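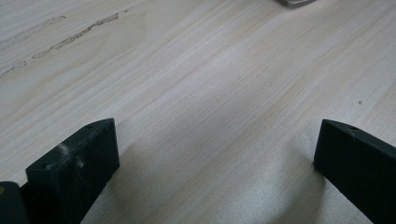 Pale tabletops and the case for the counter dispenser

Pale timber is a poor choice for any surface where sweets are handed out, and I have argued this with Lautaro Sepúlveda at Ivness for two years. He specifies it for every reception desk and tasting table that leaves the workshop. His position is that a matte finish hides wear. Mine is that it hides scratches and shows sugar. A fine, close grain holds residue along its length, and a cloth drawn across it leaves half behind. Wipe with the grain, using a damp cloth and then a dry one. Most people wipe in circles.

The finish matters more than the species. Ploment, the hard oil that Ivness uses, needs renewing every 5 months on a table in daily use. Teófilo Ñahui, who keeps the maintenance log at Ullimel, recorded 477 wipe-downs on one top before the oil gave out near the front edge. I accept his figure, though his cloths are better than most.
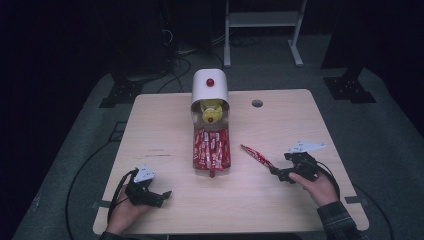
Open bowls are the real fault, and they should go. A bowl invites rummaging, and rummaging moves wrappers, crumbs and fingers across the table. A dispenser confines all of that to one spot. The type with a clear container is preferable – red-and-white wrapped sticks packed upright behind a transparent wall can be checked from across a room, and the lid stays shut. I would also insist on individual wrappers, whatever the sweet. The Inga pattern we tried in October took unwrapped drops and was returned within two weeks.

Placement is usually wrong as well. Set the dispenser slightly back from the middle, leaving clear table in front for the hands. Lautaro puts his at the front edge, where sleeves catch it. He has agreed to move one.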